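Chapter 6
Volume, Concentration, and Dilution

Learning goals
After working through this chapter, the reader should be able to:
state the concentration of a solution in mass and molar units;
plan a single dilution from a stock solution;
plan a serial dilution and find the concentration at each step;
estimate the error carried from one step to the next.

6.1 Why dilutions are made

Many solutions are too strong to measure directly. An instrument that reads the color of a liquid gives a useful result only over a limited range. Above that range the reading flattens out, and two samples of different strength give nearly the same number. The usual remedy is to mix a known volume of the sample with a known volume of solvent, measure the mixture, and multiply back.

Dilution is also used to prepare standards. A stock solution is made once, at high concentration, where the weighing error is small compared with the mass weighed. Weaker solutions are then prepared from the stock by volume. Weak solutions of many salts and dyes keep poorly and should be made on the day they are used.

6.2 The basic relation

The amount of solute does not change when solvent is added. If a volume V1 of a solution with concentration C1 is brought to a final volume V2, the new concentration C2 follows from

C1 V1 = C2 V2

Any units of volume may be used, provided they are the same on both sides. The same holds for concentration. The final volume V2 includes the volume taken from the stock. Students often add V2 of solvent to V1 of stock, and the result is weaker than intended.

The ratio V2/V1 is called the dilution factor. A factor of 1000 can be reached in one step, by bringing 1 mL to 1000 mL, or in several smaller steps. The single step uses a large amount of solvent. The smaller steps use less, but each adds its own error.

6.3 Serial dilution

In a serial dilution, each solution is prepared from the one before it, using the same factor throughout. After n steps with factor F, the concentration is

Cn = C0 / F^n

Small series are commonly prepared in well plates. The series runs along a row, and the same volume is carried from each well to the next. The contents of a well must be mixed fully before the transfer is made. A fresh tip is used for each transfer, as liquid held on the outside of a used tip raises the concentration of every later well. 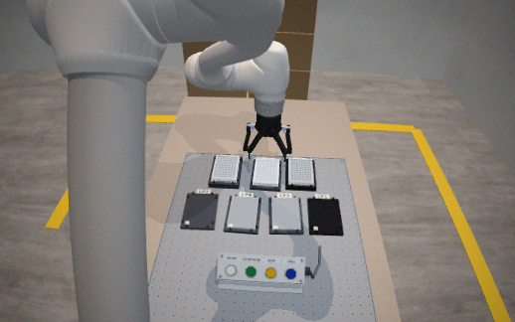

Figure 6.1 Labware and a robot arm at a work table (computer rendering).

Worked case 6.1
A dye stock has a concentration of 2176 mg/L. It is diluted by a factor of 2 at each step, for six steps. The final concentration is 2176/64, or 34 mg/L.

6.4 Error in a series

Suppose each transfer delivers slightly too little liquid. The error has the same sign at every step, and the series drifts steadily below its planned values. An error of this kind is called systematic. Random errors partly cancel, and their combined effect grows with the square root of the number of steps. The two cases are treated separately in Section 6.5, following the method of Pimentel and Kun.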